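Growing chillies at home – your questions answered

Print this page | E-mail this page

When should I sow?
February if you've got a warm windowsill, March if you haven't. Chillies love a long season, so don't hang about! We keep ours at 20 degrees until the first green loops show, and that's always a lovely morning.

How deep do the seeds go?
Barely under. A pinch of compost over the top is plenty. Two seeds to a pot, then keep the stronger one.

Nothing has come up yet. Have I killed them?
Almost certainly not. Sweet peppers can be up in 9 days, but some of the really hot ones take weeks – our Tavares habaneros took 17 days last spring and went on to fruit like mad. Keep the pot just moist and leave it be (hard, we know).
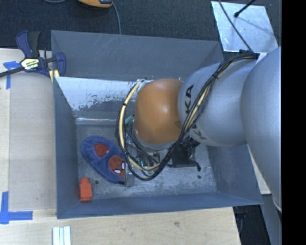
Once the first true leaves are out, move each seedling into its own small pot, holding it by a leaf and never by the stem. Bury it a little deeper than before and it will root beautifully.

Do I need to pinch out the tips?
You don't have to, but bushy plants are such fun. We pinch Werna and leave Coneo alone, as it branches happily by itself.

My flowers keep dropping off!
Usually it's cold nights or dry compost. Try tapping the open flowers gently at midday to shift the pollen, and start a weekly tomato feed.

Can I keep a plant over winter?
Yes, do try it! Cut it back hard after the last picking, bring it indoors and water very little until March. You'll have chillies far earlier the second year.

Related questions
Saving your own chilli seed
Greenfly on windowsill plants
Zatard: is it too hot to eat fresh?
Drying chillies without a dryer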